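Safety notice and interview series, published 14/03/2023

# When the arm did not stop: an interview with Slavica Dimitriou

In January, a counter-cleaning arm under trial at the Wikano test kitchens continued to move for several seconds after its operator had released the enabling switch. The operator, Todor Krasniqi, was not injured. The trial was suspended the same afternoon and the incident was entered in the safety register as a near miss. Slavica Dimitriou, who leads the safety review at Wikano, agreed to speak with us while the final report was being prepared.

Ms Dimitriou began by correcting the term used in the first internal notice, which had called the event a "runaway".

"The arm was not out of control in the sense people would take from that word," she said. "It was finishing a wiping stroke that it should have abandoned. It kept to its planned path and to its planned speed. The fault is that it carried on when the person supervising it had told it to stop, and that is serious enough without a stronger word."

The arm is a bench-mounted unit built on the Tistemix controller and fitted with a soft wiping pad. Its task is to find small litter on a kitchen counter, push it to a collection point and wipe the surface behind it. Under trial rules, the operator holds a switch closed for as long as the arm is permitted to move. Letting go of the switch is meant to bring the arm to rest immediately.

On the day in question, Mr Krasniqi saw the pad heading for a corner it had already struck once that morning, and released the switch. The arm completed the stroke, touched the wall and came to rest there. He then pressed the emergency stop, which cut power as designed.

The review team took the controller log that evening. According to Ms Dimitriou, the log shows that the release signal was received. It was placed in a queue behind a group of motion commands and was not acted on until those commands had been completed.

"A stop request has no business waiting in a line," she said. "In the version we had been running since the previous year, it did not wait. An update changed the order in which messages were handled, and the change was described in the release notes as an improvement in smoothness. We read the notes. We did not ask what else the change touched, and I would like that to be recorded as our failing and not only the supplier's."

The supplier of the motion software, Cidutel, has since issued a correction. Ankica Popescu, its engineering manager, confirmed in writing that the stop signal is now handled on a separate path and that a test for this case has been added to the release procedure. She declined to discuss other customers.
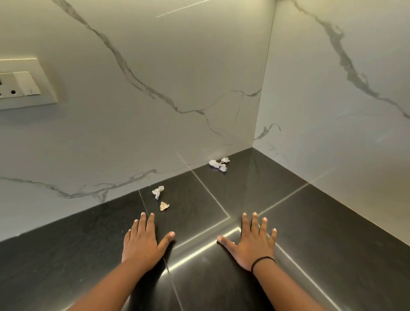
Hand demonstrations are the source of the arm's wiping behaviour, and the review gave them a good deal of attention. Before each group of trials, a demonstrator works at the counter wearing a head-mounted camera, and the recordings are used to teach the arm where to reach and how to follow the surface. The starting position is always the same, with both palms flat on the counter and the fingers slightly spread. Danica Radonjić, who manages the demonstrations, explained that the dark tile and marble-patterned wall had been chosen because they are difficult. The grout lines catch the light as bright streaks, and pieces of crumpled white paper set against the foot of the wall have to be told apart from them.

"We wanted a counter that would give the vision system some trouble," Ms Radonjić said. "A plain bench would have passed every test and taught us very little."

It was this difficulty that had sent the pad towards the corner. The system had taken a length of reflected grout for a scrap of paper and had planned a stroke to collect it. Ms Dimitriou was careful to separate this from the stopping fault.

"The mistaken target is a quality problem," she said. "We expect those in a trial, and it is the reason an operator is present. The delayed stop is a safety problem. The first report mixed the two, and for the better part of a week people were adjusting the lighting when they should have been looking at the message queue."

We asked whether a demonstrator could have been within reach of the arm when the fault occurred. She replied that this could not have happened under the written procedure, which requires the arm to be isolated and locked before anyone places their hands on the counter. The review nevertheless checked the lock records for the previous 200 sessions. In eight of them, the lock had been applied but the entry had not been signed by a second person.

"I do not regard an unsigned entry as a small matter," she said. "The signature is there so that two people have looked. In eight sessions we can only show that one person did."

Mr Krasniqi, who joined us for the latter part of the interview, described the incident in plain terms. He said that he had let go of the switch and had waited for the arm to stop, and that the waiting was what troubled him afterwards.

"You trust the switch, so you give it a moment," he said. "I should have gone straight to the red button. The training told us to use the red button if the switch failed, but it did not say how long to wait before deciding that it had failed."

That gap has been closed. Operators are now instructed to press the emergency stop at once if there is any visible movement after release – there is no waiting period – and the instruction is practised at the start of every shift. Mr Krasniqi helped to write the new wording.

The corrected software was installed on a single arm and put through 2,000 releases at different points in the wiping stroke, including at full extension and in contact with the wall. The arm came to rest within its permitted distance on each occasion. A further 100 releases were carried out with the controller deliberately loaded with other work, with the same result. Babak Ebrahimi, an independent assessor engaged for the review, witnessed the loaded tests and has asked for them to be repeated after every future update, however minor the update is said to be.

Ms Dimitriou has accepted that request. She has also asked for the release signal to be wired directly to the drive, so that stopping would no longer depend on the motion software at all. The additional wiring has been priced and a decision is pending.

"I would have preferred that we had built it that way at the outset," she said. "It was discussed. The software stop was considered sufficient, together with the emergency stop, and I was one of the people who agreed."

Trials on the Echevarría counter line, which uses the same controller, remain suspended until the wiring decision is made. Demonstration recordings have resumed, with the arm locked out and the lock record signed by two people before each session.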